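Toaster with tall slices: bread sticks up and the top stays pale

Posted in Small Appliances by Shoshana Whitfield, 25 Nov 2018

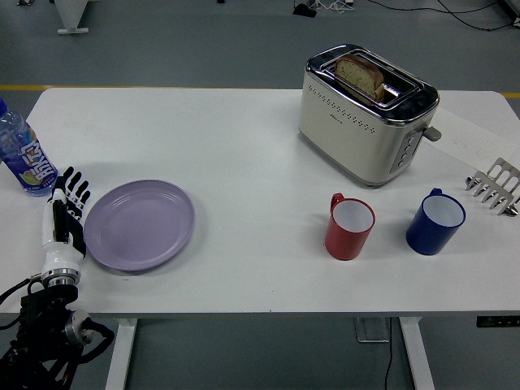
I've been setting up a little breakfast corner on the white table and I'm pretty happy with it, except for the toast! The toaster is a cream two-slot one with a chrome top and four round buttons down the end. I love how it looks. But the bread I buy is a tall country loaf, and even with the lever pushed all the way down there's a strip along the top that never gets brown. I either eat it half done or flip the slice over and run it again, and then the middle is too dark.

Is there a setting I'm missing, or do I just need different bread? Also (second thing, sorry) I have a wire toast rack that I got for 40 cents at a yard sale, and my toast goes cold and leathery in it. Am I using it wrong? I always thought racks were supposed to help.

Junaid Talpur

I had the same trouble with a Gukitz toaster for years. No button is going to fix it, because the heating wires only go up so far and anything above that just gets warm air. What I do is lay the loaf on its side before I slice it and trim a bit off the top crust. Or cut the slice in half and put the halves in on their short ends, if your slots are deep enough. Mine are barely long enough for two halves side by side, but it works.

If you do flip, don't run two full cycles. Turn the browning down to about half of what you normally use, do one round, turn the bread upside down, do the second round. It took me a few breakfasts to find the right number, and it's different again when the bread is a couple of days old, so expect to fiddle with it.

On the rack, it's for people who like it crisp. The air gets in between the slices so they don't steam each other and go soggy, but they cool off fast. If you want it hot, skip the rack and stack the slices on a plate with a clean dish towel over them. You lose some crunch. I warm the plate first with hot water from the kettle and dry it off, and that buys you enough time to get the butter out and pour the coffee.

Thắng Đoàn

just get smaller bread lol. the sandwich loaf at my store is 19 slices and every one fits

Kastriot Đorđević

Agree with Junaid on flipping. One thing to add: unplug it and empty the crumb tray while you're at it. Mine was packed with crumbs and the kitchen smelled burnt every morning, and I kept blaming the bread (it was a nice rye, too, poor thing). And leathery toast sounds to me like it's in there too long at a low setting. Try it a notch hotter and shorter, and eat it right away. I gave my rack to my sister in February and she keeps mail in it.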